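Ticket 21: Arm stalls or misses when picking fruit from the plastic bag
Project: Punbridge robotics class, unpacking task
Opened by: Kyung-hwa Noh
Assigned to: Jae-hoon Kwak
Status: Open, workaround in place
Priority: Medium

Problem

Our group is doing the unpacking task for the August demo. The arm has to reach into a plastic shopping bag, take out the play fruit one piece at a time and put each piece on the plate. It does this fine when the fruit is on the bare table. With the bag it fails most of the time.

We see two kinds of failure. In the first, the gripper goes down, closes and comes up with a fold of the bag and no fruit. In the second, the arm stops above the bag and the log says "no target" until the timeout runs out. The second one is the one we can't explain. The fruit is in the bag and any of us can see it.

Steps to reproduce

Start the arm from the home pose. Load the unpack script with the default settings. Put fruit in the bag, open the top of the bag and press run. Wait for the first pick.

We ran it 10 times before opening this ticket. Four runs got a piece of fruit out. The rest failed in one of the two ways above.

What we already tried

Restarted the controller and the laptop. No change.

Recalibrated the wrist camera with the Norden board. The error after calibration was lower than before, but the picks were not better.

Changed the grip force from 4 to 9 in the settings file. It held on to the bag harder. We put it back to 4.

Swapped in the older detection model from last term (the one in the Clalasis folder). It found the bananas more often and the mango less often, so we went back to the current one.

Wrist camera pictures from our testing are attached. 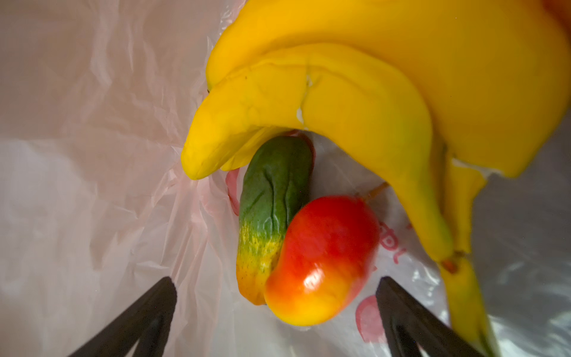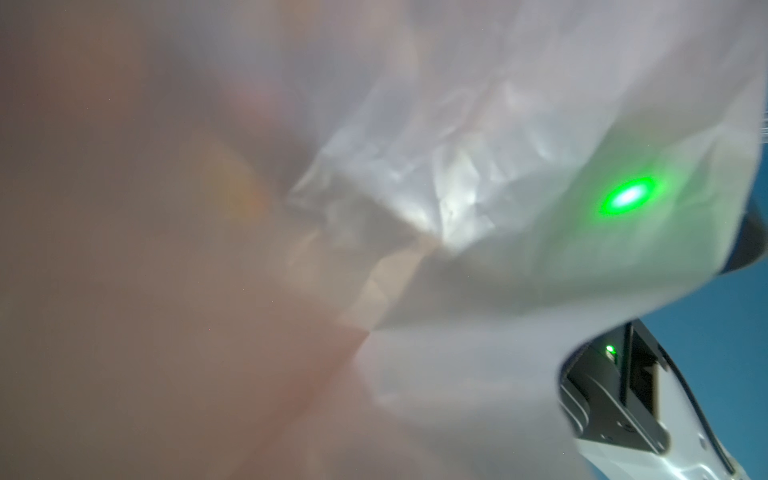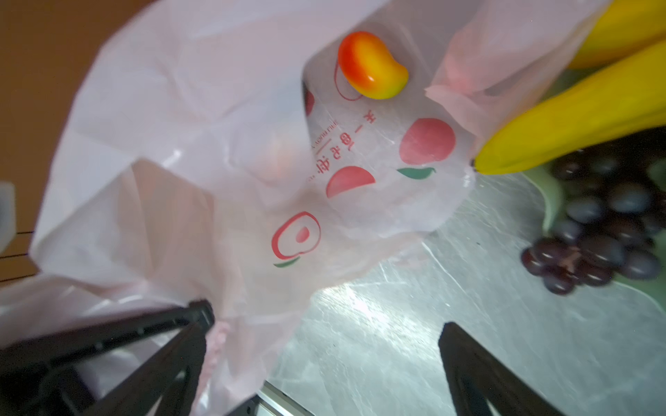 Reply from Jae-hoon Kwak

Thanks for the attachments. I also went through the log you put in the shared folder. I think there are two separate problems, so I am splitting my answer.

For "no target": the detector drops anything under the confidence limit, and the limit in your file is still the one we used for fruit on the bare table. Plastic film over or beside the fruit brings the score down. In your log the mango is found, then lost, then found again, and the script restarts its count every time it is lost. Lower the limit one step and set hold_frames to 4. Do not lower the limit further than that. The Wang group did and their arm started going after the printing on their bag.

For grabbing the bag: the approach is straight down in every run I looked at. If there is a loose fold under the fingers they will close on it. Use the angled approach from the second worksheet and stop the fingers higher, then close slowly. You will also need to fold the top of the bag back so the opening stays wide.

Please run it again with only the first change, save the log, and then add the second. If you change both together we won't know which one helped.

Reply from Kyung-hwa Noh

First change done. The timeout did not come up again in this set. The arm went for a pick every time, but it still closed on the bag in some of them. Log is saved as run_limit_only.

Second change done after lunch. The angled approach needed a different start pose, because the elbow joint reached its limit when the plate was on the near side. We copied the pose from the worksheet and moved the plate back. With the top folded over, 9 of 10 picks came out with fruit. The one miss was a banana that slipped when the fingers were only on the tip.

One new thing. After a miss, the script does not open the gripper all the way before it tries again. We have been pressing reset by hand between tries. Is there a setting for this or do we need to write it ourselves?

Reply from Jae-hoon Kwak

You need to write it. Put an open command at the top of the retry block and wait for the position reading before the arm moves. There is a wait function in the helper file that does this, so please use it and don't use a fixed sleep.

For the banana, move the grasp point toward the middle of the detected box. Right now it uses the lowest point, and for a curved piece that can be the tip.

I am leaving this open until the retry fix is in. Attach the new log when you have it, and write the settings you used on the first line. The last two logs didn't have them and I had to ask.

Reply from Kyung-hwa Noh

OK. I will do the retry block first and then the grasp point. Both settings files are in our folder now, with the limit and hold_frames values noted at the top. The bag folding step is added to the run sheet.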